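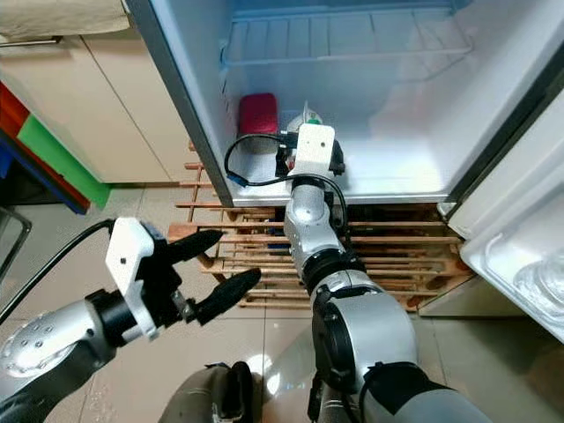

Carkdale at the open fridge, right gripper in the lower compartment.

November, late afternoon
Entered by: Indidcombe kitchen bench

OK, writing this up while I'm still annoyed, so forgive the order. Short version for anyone skimming: the force guard on the right arm did not trip during a door pull, the arm kept hauling well past where it should have quit, and I hit the stop by hand. No one was near it and nothing broke. Do not run the door routine until you've read to the bottom!

I'd spent most of the day on the reach-in part, and that went fine. The slow approach into the lower compartment is really nice now with the new Tirnov wrist settings (I take back some of what I said last month). The trouble only started when I went back to opening the door from fully closed. First pull, the seal held on a bit longer than the arm liked. It's supposed to feel that, back off and try again, up to 3 times. It didn't back off. It just leaned on the thing until the seal let go, and then the door came round way too fast with the arm still commanded to pull.

I stopped it, swore, powered down the right side and pulled the log. The gap from the start of the pull to my stop was 2,220 ms, and for most of that the force value sat perfectly flat. A real door pull never looks flat. It wobbles all over the place. 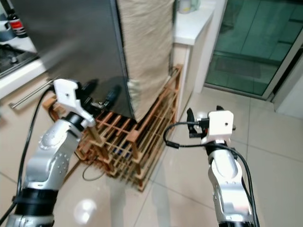 What the log says

The flat value was 255. Anyone who has been here a while is groaning already. Somewhere between the wrist and the guard the reading gets squeezed into a single byte, so it tops out at 255 and stays there. The guard threshold was higher than that after my last retune, so as far as the guard was concerned, everything was lovely. It could have pulled the fridge over and still been under the limit.

I went through all 2,927 samples from the run to make sure I wasn't fooling myself, and no reading goes over 255. I also checked the Enache driver on the bench with the spring scale, and the raw numbers coming out of the wrist are good. So the sensor's fine, the cable's fine, and the squeeze happens in our own message format. My guess is the old format got copied over when we split the two arms into separate nodes. Left arm probably has the same problem, I haven't looked yet.
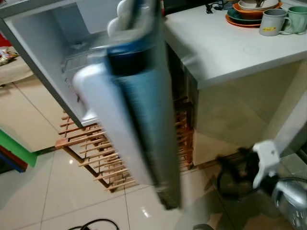

The guard needs a second check that doesn't depend on the force number at all, and I should have put one in back when we first did doors. I'm thinking door speed: if it's swinging faster than the arm asked for, drop the pull and hold still. The other thing bugging me is how little space there is on that side. The gripper works right by the gap between the door and the white cabinet, and there are mugs and a stack of dishes up on that counter, so a runaway pull has plenty to find. Clear the counter before any door run, please, me included.

To do, not in any special order:
- widen the force field in the message, both arms
- refuse to start if the threshold is bigger than the field can carry
- add the door speed check
- redo the pull with the spring scale, half speed, thumb on the stop
- look at why the retry counter still read zero after all that

Right arm is powered down and tagged. Left arm is OK for reach-in work with the door already open, slow mode only. I'll start on the message format first thing in the morning, so if you have changes sitting in that file, push them tonight.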